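How to Clean and Protect a Scratched Metal Bin

Posted 2018-06-12 by Judite Salgado

Metal bins hold up well in a garage or workshop, but the finish goes sooner or later. Paint wears off, bare spots start to rust, and grit builds up in the corners. Cleaning one up takes an afternoon plus drying time.

What you need

Dish soap and warm water
A stiff nylon brush
Baking soda
Sandpaper, 200 and 1000 grit
Mineral spirits and clean rags
Metal primer and enamel paint
Paste wax
Gloves and a dust mask

Step 1. Empty and wash

Take everything out and knock the loose dirt into the trash. Scrub the walls and floor with soapy water, going into the corners with the brush. If there is old grease, wipe it with mineral spirits first, outdoors or with a door open. Rinse and dry with a rag, then leave the bin in the sun for an hour.

Step 2. Find out what needs work

Look over the walls, the rim and the floor in good light. Surface scratches in paint can be left alone. Places where the coating is gone and the metal has turned brown or flaky need sanding. Press on any deep rust with a screwdriver. If the tip goes through, the bin needs a patch, and paint won't help.

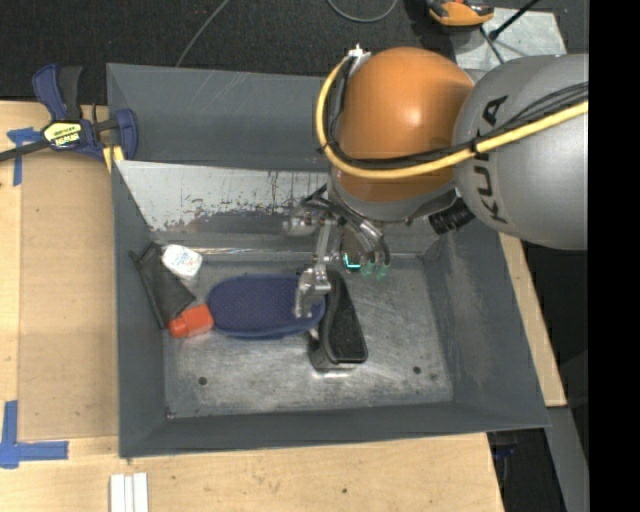
Scuffed walls and a bare metal floor with fine scratches.

Step 3. Remove light stains

Mix baking soda with a little water until it is as thick as toothpaste. Spread it on the stain, wait 10 minutes and scrub. Rinse well. On brushed metal, always rub along the grain.

Step 4. Sand and prime

Sand rusty spots with the 200 grit until you reach clean metal, and feather the edges of the old paint so you can't feel a ridge. Wipe off the dust with mineral spirits. Brush on a thin coat of primer and let it dry overnight.

Step 5. Paint or wax

Paint the walls with two thin coats, following the drying time on the can. I leave the floor unpainted, as tools and hardware scrape it off in a month anyway. Go over it with the 1000 grit, wipe it down, and rub in paste wax. Renew the wax when water stops beading.

If your bin has drain holes, clear them with a toothpick before you put anything back in.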